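Home | Notebook | Bench Log | Purchasing | Archive
Print this page | E-mail this entry

Bench log, January – equipment list for next budget year

Started at 9:30. Yasuo Sasaki wants the equipment list before the end of the month, so I'm writing it up here as I go and will copy the totals over later. The quotes from Kornureck and Wolstead are both in the purchasing folder. Tratthorpe still hasn't sent theirs.

First item is spare hands. We have one left and one right and nothing on the shelf. If a finger joint goes, the whole bench stops until a repair comes back, and the last repair quote had a lead time I didn't like. Kornureck will sell single finger modules for 400 each. My proposal is 4 modules this year and no complete spare hand. Yasuo would prefer a full spare for the right side. I've put that on the list as an option so he can argue for it.

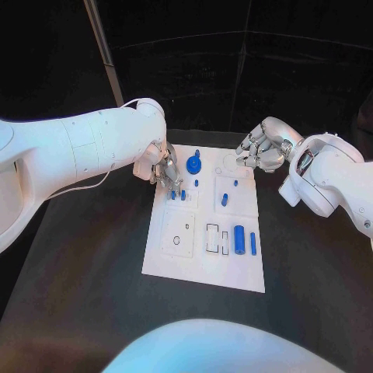 Left hand at the small peg plate, right hand waiting above the board.

The peg work is what I'd use to justify the modules. All the load goes through the fingertips, and the pegs are small enough that any play in a joint matters. I don't have wear numbers yet. Need to start keeping them – a line per session in this log would do.

Second item is cabling. The thin cables on both arms run outside the shells and hang in loops. I want proper clips and sleeves, plus one set of spare cables per arm. Wolstead has a kit that looks right. Their quote for the kit and the cables is 1,741, shipping not included. I asked whether the sleeves are sold separately and am waiting to hear. If they are, we could make our own clips and drop the kit.

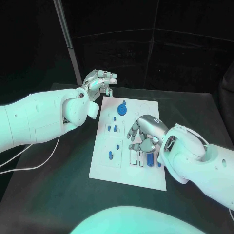

Photo: Bench 2 / Kolář project notebook

Third item is task boards. We've been treating the board as if it will last forever. The Kolář plan calls for two benches running the same tasks by summer, so we need at least one more board and a full set of the blue parts. Making the board in the shop is cheap. The parts take longer, and I'd like them all from one batch so the fits are the same on both benches. I've put down 1,000 for boards and parts together, and that includes shop time. Yasuo thinks it's high. It may be, but I'd sooner hand some back in the fall than ask for more.

Question for the shop: can the raised plates be made removable? Right now changing a plate means making a whole board. 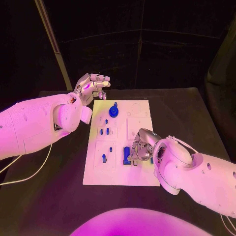

Lighting is the last big item and the one I have least paper for. We want color and brightness we can set from the control PC and repeat exactly on both benches, and Tratthorpe is the only supplier I've found so far that offers this with a mount to suit our enclosure poles. Under strong pink light the white shells take on the color, while the black fabric behind stays almost black, so I'm leaving new fabric off the list and putting the money toward lights. I need a price before I can enter anything. The line is blank for now.

Not on the list: second control PC (comes out of the computing budget), table for the new bench (we can use the one in storage, have to measure it first), any work on the enclosure.

To do
- call Tratthorpe again about the light quote
- ask Wolstead about the sleeves and the shipping cost
- get the Kornureck lead time in writing
- measure the storage table
- send Yasuo the draft, with the spare right hand shown as an option

2:15 – Wolstead called back. Sleeves are sold separately, but only in long rolls. Price to follow by e-mail. Leaving the kit in the draft until it comes.

Previous entry | Next entry | Back to Bench Log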